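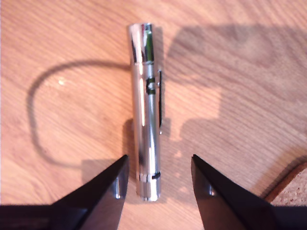
The Pointer in the Drawer

Tin-yau Tsai keeps his in the shallow drawer under the kitchen table, with the tape measure and the spare keys. It is a laser pointer the size of a pen, chrome from end to end, and he has owned it since he taught evening geography classes at a community college in Dallside. He retired in May. The overhead screen stayed behind, along with the maps. The pointer came home in his shirt pocket.

"I didn't take it on purpose," Tsai says. "It was clipped on. It was always clipped on."

The pen shape is a large part of why these things lasted. Before them a lecturer had a wooden stick or a telescoping rod, and you had to stand next to whatever you were pointing at. Early laser pointers let you stand at the back of the room, but they were bulky and ate batteries. Once the parts got small enough to fit in a pen barrel, makers borrowed everything else from the pen too: the clip, the rounded cap, the seam where the barrel comes apart. A teacher could carry one next to a real pen and reach for the wrong one twice a day.

Tsai's wife, who worked in the same building, once watched him try to sign a grade sheet with it.

At Stelley, a repair counter in the back half of a stationery shop in Vitgate, pen-style pointers and penlights still come in every week. Most of them have the same complaint. The owner presses the button and nothing happens, or the light comes on only when the barrel is squeezed. The counter charges 6 dollars to look and the usual answer is a dirty contact. The batteries sit end to end in a narrow tube, and when a cell leaks even slightly, the residue coats the spring and the threads. A cotton swab with a little white vinegar takes most of it off. After that the tube has to dry completely with the cap off, preferably overnight.

The second most common problem is the button. On many slim models it is a tiny part set into a window in the side of the barrel, and pocket lint packs in around it. A dry, soft toothbrush is enough. Oil is a bad idea, as it creeps inward and collects more lint.

Then there is the finish. Chrome looks its best for the first hour out of the box and after that it shows every thumb. People go at it with metal polish, and the plating on a cheap barrel is thin - rub it long enough and the yellow of the brass starts to show at the edges. The shop's advice is a damp microfiber cloth, then a dry one. Scratches stay.

Clips are harder. Once a clip has been bent outward to fit over a thick notebook cover it rarely grips a shirt again. Stelley's counter keeps a jar of them from pointers that were past saving, and will swap one if the width matches. Last year's repair log runs to 1,358 entries, watches and fountain pens included. Of those, 90 were pointers or penlights.

Few of the owners still give talks from a screen. Some use theirs to show a helper which box on a high shelf they mean. One man brings his to a choir rehearsal to point at a bar of music projected on the wall. Plenty belong to cat owners, and the counter gives them all the same warning about keeping the beam well away from eyes, animal or human, and off mirrors and window glass.

Storage matters more than most people think. A pointer left in a drawer for a year should have its batteries taken out and kept beside it in a small bag. It should also lie where nothing can lean on the button. An eyeglass case works well and costs nothing if you have an old one.

Tsai does not use a case. He took the batteries out over the winter after finding one of them swollen, and he has 2 new ones in a coin envelope with the date on it, 1st January. He has not put them in yet. His granddaughter wants to learn the names of the rivers, and there is a blank wall in the hallway where he plans to hang a map.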